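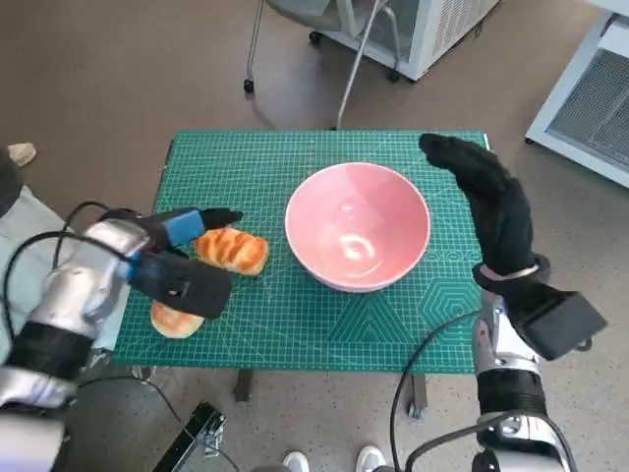 How Farnow Rewrote Its Bite Reports

By Bernadette Quintanilla
24 February 2019

Until last August, a dog bite in Farnow produced two sets of paperwork that never met. The police report recorded the address, the time and the people present. The animal control form recorded the dog. Each had its own number, and neither had a field for the other.

The gap mattered most in repeat cases. An officer sent to a house on Sánchez Street could look up earlier police calls at that address but had no way to see that the same dog had been quarantined the previous spring under a different owner's name. The link was found weeks later, by a records clerk comparing microchip numbers by hand.

The county now uses a single form. It runs to 3 pages and is filled out by whoever arrives first, police or animal control. The first page covers the injured person: age, location of the wounds, and whether skin was broken. The second covers the dog, including chip number, vaccination status and where it was being kept at the time. The last page is a sketch of the property with gates, fences and tether points marked.

Records staff entered 329 older cases into the new system, which is called Jukomum and was written for a livestock office before the county adapted it. Some of its menus still offer "herd" as a unit. Dates were the slowest part of the work, as the two agencies had used different rules for bites reported after midnight.

Quarantine is handled separately. A dog with a current rabies vaccination may be confined at home for the standard period if the owner signs an agreement and allows a visit. All others go to the shelter on Flollitz Road, where 6 runs are set aside for the purpose. When those are full, the county pays a private kennel by the day.

Severity is scored on a scale taken from the old animal control form. A score of 2 or lower leads to a written warning in most first cases. Anything higher goes to a hearing officer, who can order a muzzle, a locked enclosure or removal of the dog. Owners have ten days to appeal, counted from the date the order is mailed.

The form does not record breed as a required field. Officers may enter one, but the entry is stored as a comment and is left out of the monthly totals. Weight is required, and is estimated when the dog cannot be put on a scale.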